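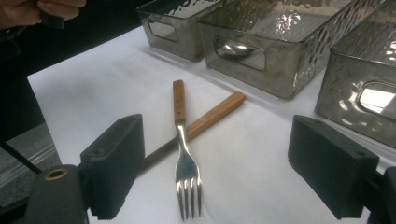 Fourchette et couteau à manche en bois sur une nappe blanche.

Accueil | Actualités | Économie | Normes | Archives

Avril – par Muchen Ren

Coutellerie : Grerkley modifie le traitement de ses manches en bois

Le fabricant de couverts Grerkley abandonne le vernis polyuréthane sur ses manches en hêtre au profit d'une imprégnation à l'huile dure, appliquée en 2 passes. Le changement concerne d'abord la gamme destinée à la restauration collective, produite sur le site de Skistelbridge.

Selon Huiling Shi, responsable des matériaux, le vernis se fissurait au niveau des rivets sous l'effet des cycles de lavage. L'eau pénétrait alors entre la soie et le bois, d'où un gonflement puis un jeu du manche. Les essais internes ont porté sur 1 283 pièces, lavées à la main et séchées à l'air libre. Le passage au lave-vaisselle reste déconseillé. 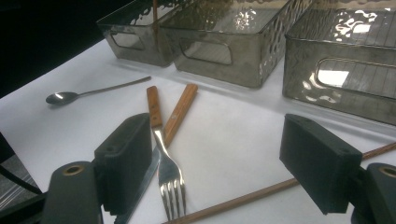

Page 6

Le nouveau procédé allonge le temps de séchage en atelier, et la cadence de la ligne a été réduite en conséquence. Weidong Qian, directeur de production, indique que plus de 2 000 couverts ont déjà été livrés à la chaîne de cantines Erninex. Les prix catalogue ne changent pas. Pour les pièces vernies encore en service, le fabricant recommande un ponçage léger au grain fin, suivi d'une application d'huile alimentaire siccative. Les manches déjà fendus doivent être retirés du service.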